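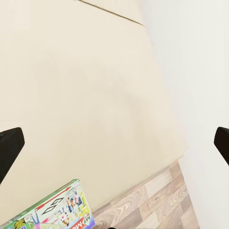

How long should the rye starter sit before it goes into the dough? Six hours at room temperature gave the best rise of anything we tried.

Oct 24, 2018. Batch 2 of the Kolturlow loaf, and what a crumb! 300 g rye, 546 g bread flour, same salt as in August. Oana Sima wants it a touch more sour, so I'm holding back some starter overnight in the fridge. Ayuba, please don't feed the jar marked Hodoria, I want to see how it does hungry. Still need to try the darker crust.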